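Skodeck Support Desk
Queue: Data collection / hand-held grippers
Subject: Left unit drops out of tracking halfway through "rice cooker" episodes
Status: Resolved (reporter disagrees with the word)
Priority: Normal, raised from Low after the third email

Opened by Ilir Kneževič

We're recording two-gripper kitchen demos for the Santoso task set. Grains into the cooker, lid down, that sort of glamour. The left unit records fine until the lid goes up, then its pose wanders off to the right and finishes the episode somewhere in the car park. Of the last 10 episodes, 8 failed the trajectory check. The right unit is well behaved and has started to look smug.

Already tried: fresh calibration, a different memory card, swapping the left and right operators, restarting the ingest machine, a stern tone.

Fabian Leitner replied

Thanks Ilir. Before I go digging:
- Do the finger markers still get detected after the pose goes?
- Did you redo the mapping pass after you last moved anything on the bench?
- What's behind the bench?

Ilir Kneževič replied

Yes, marker detection is solid right through, so the gripper width is perfect in an episode where the gripper has left the building. Mapping pass was done in February. Things may have been moved since then. Behind the bench is black cloth.

Fabian Leitner replied

How much black cloth?

Ilir Kneževič replied

Back and both sides. It was put up to stop people's lunches turning up in the training data.

Fabian Leitner replied

Right. Plain black cloth gives the tracker nothing to hold on to, so it's leaning on whatever is on the bench. Then someone opens a shiny lid in the middle of the view and it starts tracking reflections. The pose solver has no sense of humour about mirrors. Could you put something with edges and colour on the back wall and leave it there? Then redo the mapping pass with the lid both closed and open, moving slowly, and rerun a short batch. Send me a still from the left unit with the lid up.

Ilir Kneževič replied

We had a bag of foam letters in the cupboard, so the back wall now has a colour scheme. New mapping pass done, lid closed and lid open. The operator on the left describes the required speed as "tai chi for pensioners".

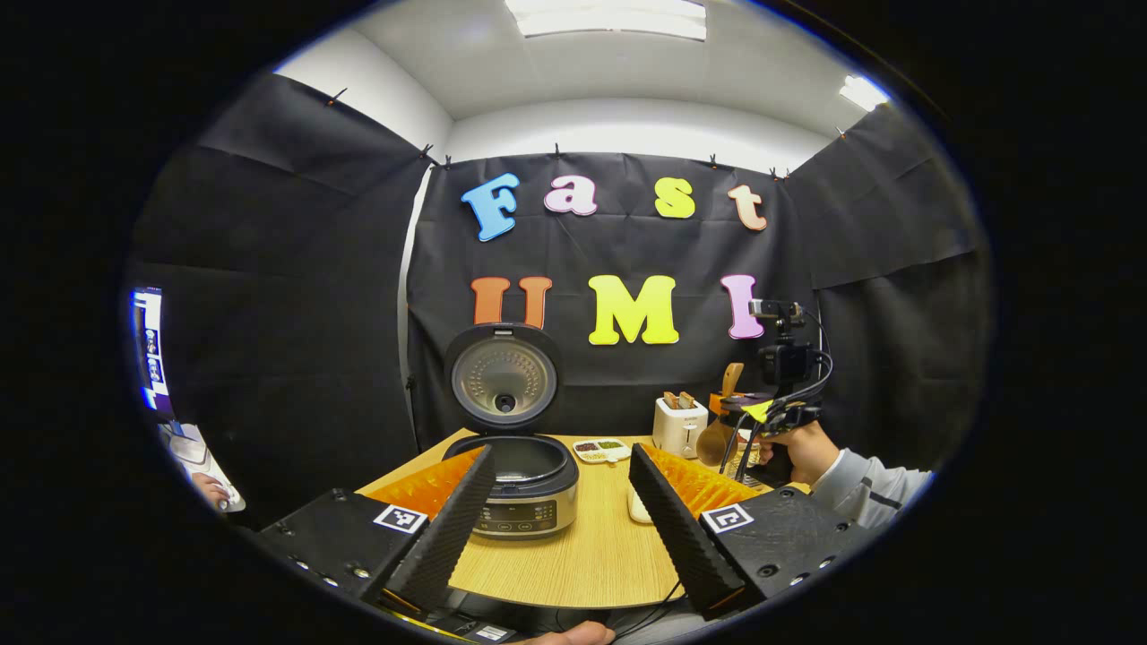 Left unit, lid fully open, new letters on the back cloth.

Fabian Leitner replied

Much better, plenty of corners on that back wall. The toaster is helping too, so please don't tidy it away between episodes. Two things while I'm here. The second gripper is well inside the left unit's view, and if it comes any closer it'll cover the M as well as the I. Ask the operators to start a bit wider. And the side cloths are still bare, so expect some drift if anyone turns hard towards them.

Ilir Kneževič replied

Reran the batch with a wider start. 2 failures out of 10, both with the operator turned to face the side cloth, as foretold. Drotovano will take the set at that rate. I've asked about letters for the sides and been told to put in a purchase request.

Fabian Leitner replied

Closing as resolved. The 700 older episodes can go back through ingest against the new map, but only the ones shot after the bench was last moved, and the back wall won't match, so don't get your hopes up.

Ilir Kneževič replied

When was the bench last moved?

Fabian Leitner replied

I was going to ask you that. Reopen if you find out.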